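Notes from the packing bench at Brekura, one robot station into the changeover. I do process engineering there. Long thread, mostly about job content.

Baseline first. The bench packs eyewear: glasses into case, cloth into case, case closed, case into carton. Before October it was five people per shift doing all four steps at their own pace. 124 cases an hour on a good day for the whole bench.

The station is two arms with parallel fingers and wrist cameras. It takes the first two steps. Closing and cartoning are still done by hand. Case lids vary too much between suppliers and we stopped trying to automate the snap.

Rigid parts are the easy half. A frame has known geometry and the fingers have two hard edges to close on. The case mostly stays where you put it.

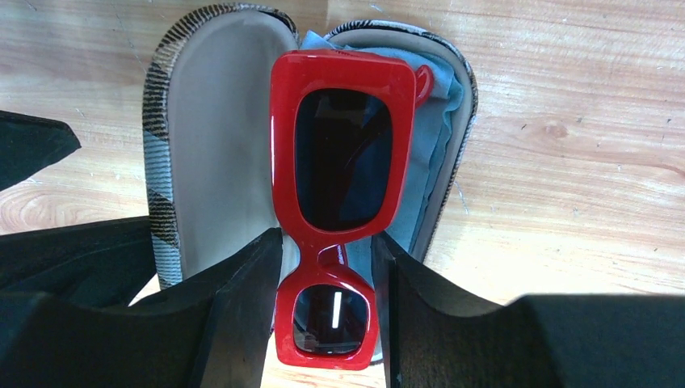

Red frame, plaid case, blue cloth. Wrist camera view.

What the station changed for people: nobody was let go. Two moved to returns inspection, three stayed. The three who stayed do different work now, and that took longer to plan than the cell layout did.

Amra Berisha ran the bench for years by walking it. Now she reads a fault log at the start of shift and decides which faults are worth a person's time. The log had 3158 entries in its first full month. Most were the same four codes.

We cut the code list down to 23 after she pointed out that operators were clearing alarms without reading them. Fair criticism. The original list was written by me, for me.

Soft material is the other half and it is where the hours go. A sheet that folds over on itself has no fixed shape to plan against. You get a roll at one end and a flat at the other, and the grasp that worked on the last one misses.
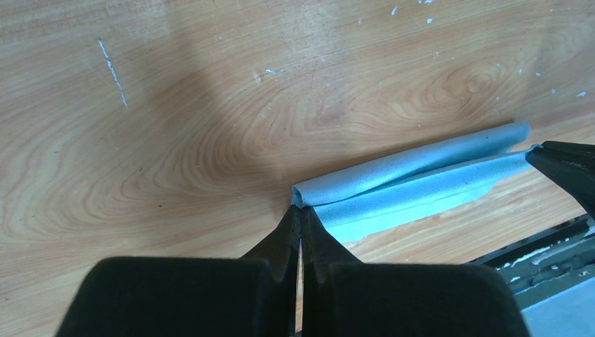
Dilruba Biswas now spends most of her shift on this. She takes over by remote handle when a grasp fails, finishes it, and tags the attempt. Her job title still says packer. Her pay grade moved up one step on 13 January 2021, after a longer argument than it should have been.

Physical load is lower. Wrist complaints on the bench are down. Eye strain complaints are up, and we had no line for that on the form. There is one now, plus a screen break every 105 minutes. I think that interval is still too long.

Pace is the open issue. People used to speed up before lunch and ease off after. The station doesn't, so the closing step inherits its rhythm. We added a buffer shelf between station and closers. It is a shelf. It did more for morale than anything on the project plan.

Next up is a second station at the Wostader site. Mārtiņš Navickas has asked for the operators to be in the room when the fault codes are written. Agreed, and it's in the schedule this time.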